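Student team records 3968 cup pickups for gripper project

16 April 2023 - A student team at the Vusgate technical college has finished the first recording stage of a project on grasping light, easily crushed objects. The set holds 3968 pickups of cups, all made with a hand-held gripper and a camera fixed to it. The recordings will be used to train a small control model for the robot arm in the college's Drastgate lab.

The project started in February as an elective in the automation course. It has 16 students, split into a recording group, a labeling group and a group that works on the model. Suryani Liem, who teaches the course, set paper cups as the main object type. A paper cup deforms under low force, and its outline changes a great deal depending on whether it stands upright or lies on its side.

Each recording covers one pickup, from approach to release. The students work at ordinary tables at home as well as in the lab, with the cups laid out in a new arrangement for every run. Bands of color on the cups are used as labels, so that a pickup can be matched to a named target such as "orange" or "teal." Clear glasses and dishes are left on the table in part of the runs as distractors.

The gripper has two fingers with ribbed pads on the inner faces. Closing force is set by hand.
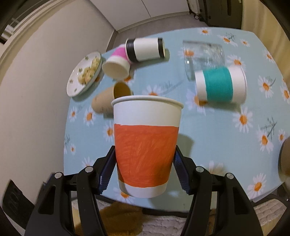 Labeling and rejected runs

The labeling group removed 233 further recordings before the count was fixed. Most were rejected for motion blur or for a target that left the camera view during the approach. A smaller number had the wrong color name in the log.

"The lying cups are the hard part," Liem said. "If you come in at the wrong angle, the finger pushes the rim and the cup rolls. We kept some of those runs in, with a separate tag."

Next stage

Training will run on a desktop computer on loan from Lellata, a local supplier of lab equipment. Some 700 recordings have been set aside for testing and will not be used in training. The model group plans to try the arm on upright cups first, then on cups lying down, with the same finger pads as on the hand-held tool.

Results will be shown at the Subramaniam student engineering contest, where the team is entered in the handling class. The labeling guide is available from the course office on request.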